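Thread on water hardness and why the number on your utility report is less useful than it looks. I tested softeners and descalers for eight years, most of it at Venar, and I still get asked about this more than anything else.

Hardness is the dissolved calcium and magnesium in the water, reported as if all of it were calcium carbonate. US utilities use either mg/L or grains per gallon. One grain is 17.1 mg/L. Check the unit before you set anything.

The annual report usually gives one average for the whole system. If your utility blends a river source with wells, the value at your tap depends on which one is feeding your zone that month.

My own town is a good case. The Stekila wells run hard and the reservoir runs soft. The report prints a single figure between the two, and very few houses ever receive water at that figure.

Test strips are fine for a first look. A drop titration kit is better and costs little more. Take the sample from a cold tap ahead of any softener, after running it for a couple of minutes. Repeat in April and again in late summer.

Temporary hardness is the part that comes out when water is heated. Bicarbonate breaks down, carbonate precipitates, and it settles on whatever surface is hottest. Permanent hardness (sulfates, chlorides) mostly stays in solution at household temperatures.

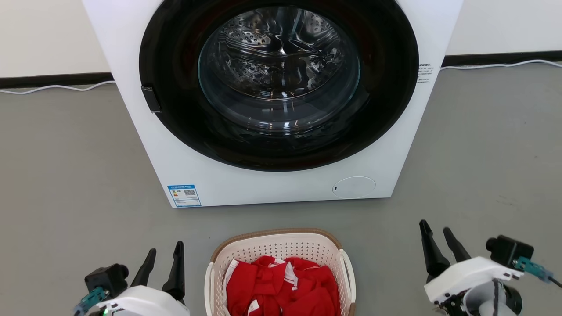

Detergent is a separate problem from scale. Calcium and magnesium tie up surfactant, so part of each dose goes to the water and the rest to the dirt. Most boxes print a dosing table by hardness. Use the row for your measured value.

Powders usually carry a builder, often zeolite or sodium carbonate, that handles some of this. Many liquids carry less. In very hard water I use powder for cottons and towels.

Wash temperature matters more than people expect. Scale on a heating element builds much faster in hot cycles than in cool ones. A house that washes mainly at 20 °C has little reason to buy descaler tablets for the washer.

Many US machines have no internal heater and take hot water from the line. In that case the scale forms in your water heater. Check the manual for yours before you treat the wrong appliance.

Duarte Nogueira kept the logs on our old test bench from 2006 onward. His longest run on one element was 665 hot cycles in untreated hard water. The element still heated at the end. The deposit was thick on the upper bend and thin everywhere else, and we never fully explained the difference.

Citric acid removes carbonate scale. Vinegar does too, slowly, and repeated use can be hard on some rubber seals. Follow the appliance maker's instructions on both. Never combine either one with bleach.

Ion exchange softeners swap calcium and magnesium for sodium. They work. Set the hardness from your own titration. Set too low, the resin runs out before it regenerates. Set too high, you waste salt and water.

Magnetic clamps: I have no bench data that supports buying one.

Next thread will cover resin cleaning and iron, with the titration sheet we used at Venar retyped so it can be read.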